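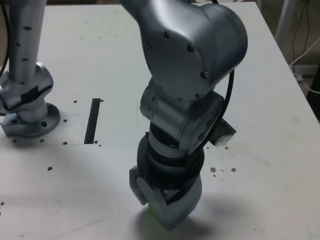 I've been reading about how long mayors stay in office, mostly because ours has just announced she's going. Toshiko Hirose has run Clonditz since I was in primary school. She won her first election by 187 votes and hasn't had a close one since. Twice she ran unopposed.

I voted for her most times. The roads are decent, the library stayed open when the one in Sial closed, and she answers letters. My complaint is with how council meetings have gone in the past ten years or so. Motions come in already agreed on. I sat through one on a Sunday afternoon in October, a special session on the water rates, and the whole thing was finished before I'd found the right page in the agenda.

There is no term limit here. Zivham brought one in, three terms and out, after a petition with 800 signatures. We had a petition too, with 369 names on it, and it went to staff for a report. I asked at the counter what had happened to the report and was told it was still being written.

The usual argument against limits is that voters can remove anyone they like. That's true on paper. In practice a sitting mayor gets the ribbon cuttings and a column in the newsletter, and a challenger gets a folding table outside the grocery store. Kenta Yokoyama tried it last time. He knocked on doors all summer and got roughly 400 votes.

Now there are two people running. One is Chie Miyazaki, who has been a councillor for two terms and wants the limit put into the bylaws. The other is Hinata Hirose, the mayor's niece. She has her own record on the school board and I don't hold the family name against her, but I'd like to hear her say where she stands on limits. At the candidates' night she said she was open to a conversation about it. Miyazaki gave a number, which was three.

I haven't decided. I want to know what each of them would do about the Flaka bridge, which has been down to one lane since spring and hasn't come up once. If either of them comes to the door I'll ask, and I'll post the answer.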